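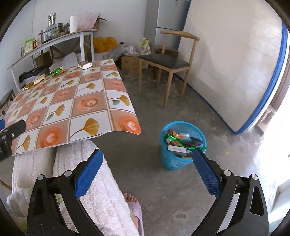 Figure 1. View from the right gripper at the start of a table-clearing episode. Both fingers are open.

3. Collecting the demonstrations

The task for our project was clearing small packets off a table and dropping them into a waste basket on the floor. We picked it because it has a clear end state and because the two halves need different motions: a careful pinch at the table, then a reach down and a release.

We did not use a robot arm for this part. One person held a gripper in each hand and did the task the way they normally would, and the camera on each gripper recorded the view. Maj-Britt Lindholm set up the recording schedule and checked the files at the end of each session.

We recorded at two sites, which we call Garwood and Flalgate in our file names. In total we collected 2,593 episodes. After checking, 1,965 were kept for training. The rest were dropped for one of these reasons:

Tracking was lost, mostly when the gripper was pointed at a blank wall
A packet was pushed off the table and picked up by hand
The recording was started late, so the first grasp was missing

3.1 Setup

The tablecloth was left on. In Figure 1 it is a checkerboard with ginkgo leaves and coffee cups printed on it, and the packets are along the far side. We wanted patterned backgrounds in the data - a model trained only on plain tables had trouble telling a printed shape from an object in our first tests in March. The basket in the figure is light blue and already has wrappers in it. We varied how full it was between episodes.

Chairs, bags and boxes in the room stayed where they were. We only moved things that blocked the path to the basket.

3.2 Instructions to the operator

Start with both grippers open and in view of the table. Take one item at a time. Do not throw. Hold still for a moment after the last release, then stop the recording.

The "do not throw" rule was added after session 9. Short tosses saved time but the item often left the camera view before it landed, and we could not label those episodes as success or failure.

3.3 Problems

Thin packets were the hardest. The finger pads slid over them unless the operator came in at a low angle, and new operators needed practice before they did this without thinking. We marked 94 episodes with more than one failed grasp and kept them as a separate set called Cuesta. Section 4 compares training with and without it.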